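Notebooks > Bench 2 > Side table, tabletop objects

Search entries... Search by tag Go

25th February

Side table, entry 5. Finish, edge and layout.

Carried on with the table for the reading corner. The top is back on its frame after the second coat of Berchtold hard wax and has had its cure time according to the tin. The first coat went on too heavy near the front edge and left a band that caught the light at a low angle. I cut it back with a gray pad, wiped the dust off, left it overnight and put the second coat on much thinner. The band is gone from standing height. It can still be found from a crouch if you know where it was. I am leaving it.

The corner radius stays as cut. Tamara Bondarchuk wanted it tighter so the table would sit closer to the wall, but the router template is for the larger radius and I did not want to make another for one piece. Gap at the wall end is acceptable.

Legs: white, factory coated, bought in. Fixing is by threaded inserts, M6. One insert on the wall side went in at a slight angle and the bolt binds over the last turn. Do not force it with the driver. Start it by hand, bring the other three up to finger tight, then go round again with the key. I lost most of a morning to this in the first assembly and would rather not repeat it. 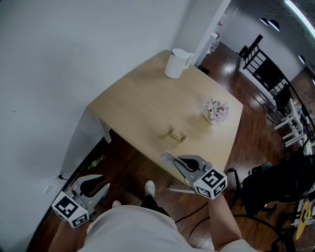

Layout was the main job for today. The table has to take a hot drink, something growing and the small rack, and still leave room for an open book or a tray. The white pitcher goes at the far end by the wall corner, handle to the right, so that it can be lifted without reaching over anything else. The pink and white flowers sit toward the right side in their small pot, with the wooden rack nearer the front. With that arrangement the middle and left of the top stay bare, and that is the part people will use. An earlier layout had the rack in the center. It looked better and worked worse.

Notes on the rack. It is the Jeron pattern, horizontal bar with short upright ends, glued with no screws. The joint at each end is a stub tenon. I made the shoulders by hand and they are not equal, so the bar sits a hair out of parallel with whatever it stands on. This does not affect use. If we make more of them, cut both shoulders at one stop setting and do the ends as a pair. Matvii Symonenko has the drawing, part number 148, and it needs the tenon length corrected before anybody works from it again. The length on the sheet was taken from an earlier version with thicker ends.

Finish on the rack is one coat of the same wax. It picks up finger marks when handled before it is hard. I used the leftover wax from the lid of the tin, where it had started to skin, and strained it through an old stocking. Fine for a small part. I would not do it for a top.

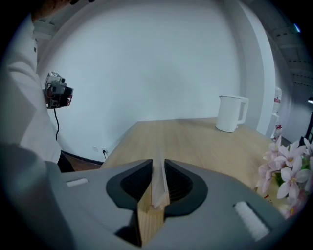

Heat and water marks. The wax is sold as resistant to both, but the data sheet gives no time for either. I ran spots on the offcut from batch 2216, same board, same two coats. Water left on for 3 hours wiped off with no ring. A mug filled from the boil left a dull patch that faded by the next morning, though it can still be felt as a slight drag under a fingertip. Black tea left a stain on the end grain only. Lemon juice not tested. I would put a mat under anything hot for the first few weeks and leave it at that.

Cudel sent the sample felt pads for the feet. The thin ones slide well on the floor but come off if the table is dragged sideways. The thick ones stay put and raise the top slightly. Fitted thick all round. The Prusov leveling feet are still in their bag and can go back, as the table does not rock.

Open items:
- correct tenon length on 148
- return leveling feet
- replace the binding insert, or ream it and bed it in epoxy
- second look at the front edge once the finish has hardened fully
- decide in April whether to make the matching bench

Label the offcut and put it on the shelf over the bench. The last one went in the scrap bin and I had to cut a new test piece.

Comments

Matvii Symonenko: Drawing changed. I also moved the dimension to the shoulder face, it was being read from the wrong side. Old prints should be thrown out.

Tamara Bondarchuk: Still think the corner is too round, but fine. Did you test the mug on one coat or two?

Reply: Two. The one-coat piece was already gone.

Matvii Symonenko: For the insert, epoxy. If you ream it you will be through the top.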